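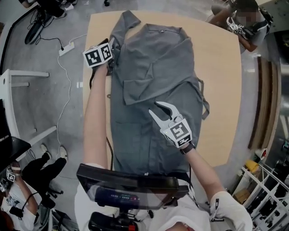 4.2 Effect of mid-cycle styling changes on perceived cabin noise

The second part of the study considered whether drivers judge a car to be quieter after a mid-cycle restyle when the measured noise level in the cabin has hardly changed. Earlier work by Bachmann and Ocampo suggested that buyers give great weight to the shape of the door mirrors and the front pillars, and that they tend to credit these parts with gains that come from elsewhere, chiefly from tyres and door seals. That work relied on showroom interviews. The present section reports on road drives.

Two versions of the Toivonen Cluvia saloon were used, one built before the restyle and one after it. Both had the same engine, the same gearbox and the same wheel size. The later car has a lower bonnet line, narrower mirror housings and a revised rear bumper. Tyres of a single make and age were fitted to both cars before the drives began, and pressures were set each morning with the tyres cold. The door seals were left as supplied by the maker.

Drivers were recruited through the Gatwood owners' register. Of the 300 people approached, 59 completed both drives and returned the full set of forms. Most of the others gave no reason for declining, though several wrote that the route was too far from home. The group that took part was older than the register as a whole, and its members had on average owned more saloons than hatchbacks. We return to this point in Section 6.

Each driver covered the same route twice, once in each car, with a break between the two. The route began on the Gatwood ring road, followed the dual carriageway as far as the Drirora junction and came back through two villages. The order of the cars was decided by lot. Drives were called off in rain or in strong wind, and those affected were held again later in March. A member of staff sat in the rear seat throughout but did not speak except to give directions.

Figure 3 plots the noise scores given by drivers against the level recorded at the front headrest. On the dual carriageway the restyled car was scored as clearly quieter, although the recorded levels for the two cars lay within 2 decibels of each other at all steady speeds. In the villages the scores were much closer. This is in keeping with the view that drivers expect a change of body shape to matter at speed and listen for it there. It may also be that the character of the sound changed while its level did not - a possibility that the headrest recordings, taken as simple averages, cannot rule out.

Figure 3. Driver noise score against recorded cabin level, by car and by type of road. Higher scores indicate a quieter cabin. Village sections are shown as open circles and dual carriageway sections as filled circles.

A smaller group of 15 drivers was asked to repeat the carriageway section from the passenger seat with their eyes covered. Under these conditions the gap in scores between the two cars became smaller, and for several members of the group it was reversed. The numbers are too low to support a firm finding. They do suggest, however, that part of the effect depends on the driver having seen the car beforehand, and the same pattern appears in the written comments. Drivers who mentioned the mirrors on their forms were more likely than others to score the later car as quieter.

The order of the drives had a weak effect. Those who began in the older car gave it slightly better scores than those who came to it second, and all results in this section have been adjusted accordingly. Scores for seat comfort and steering weight, which were gathered on the same forms, are treated in Section 4.3.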